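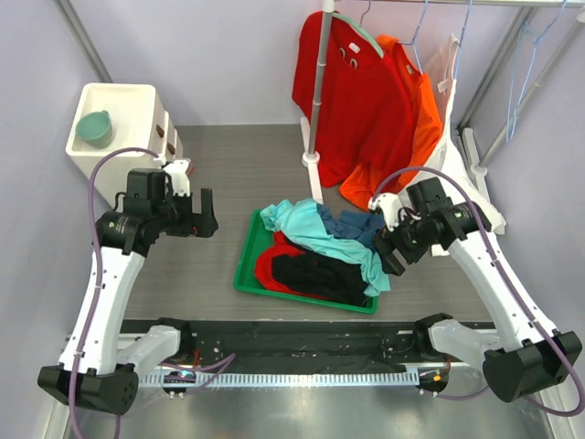

Why Does Laundry Turn Into a Heap?

Drop a shirt on the floor. Go on, you were probably going to anyway. It doesn't land flat, and it certainly doesn't land folded. It crumples, because cloth bends easily in every direction and has no opinion about which one.

A shirt is made of threads crossing over and under each other. Threads can bend, slide a little and twist. Cardboard can't do much of that, so you can stack cardboard boxes very neatly. Try stacking five dropped shirts and you'll get a hill.

Why do clothes get stuck together?

Pull on one sleeve and half the pile comes with it. The culprit is friction, the rubbing force that makes it hard for one surface to slide over another. Cloth is full of tiny bumps and loose fibers, and when two pieces press together, the bumps catch. Sleeves make things worse by wrapping themselves around whatever is next to them. Socks hide inside sleeves. Scientists have not asked the socks why.

How do you get one thing out?

Look for a corner or an edge near the top of the heap. Pinch it and lift slowly. A dark blue cloth tucked under a light blue shirt will come out more easily if you start at a corner that's already showing. Grabbing a big fistful from the middle mostly gets you a smaller heap, in your hand.

Does the tray help?

A shallow tray with raised rims won't fold anything for you, sadly. It does give the heap an edge, which stops it from spreading slowly toward the door. A sleeve may still hang over the side. Sleeves are like that.

Try it yourself

Put 13 pieces of clean laundry in a pile and time how long it takes to pull them out one by one. Then do it again, starting with corners only. Grown-ups will be very pleased with this experiment, and may suggest you repeat it in March, April and every month after.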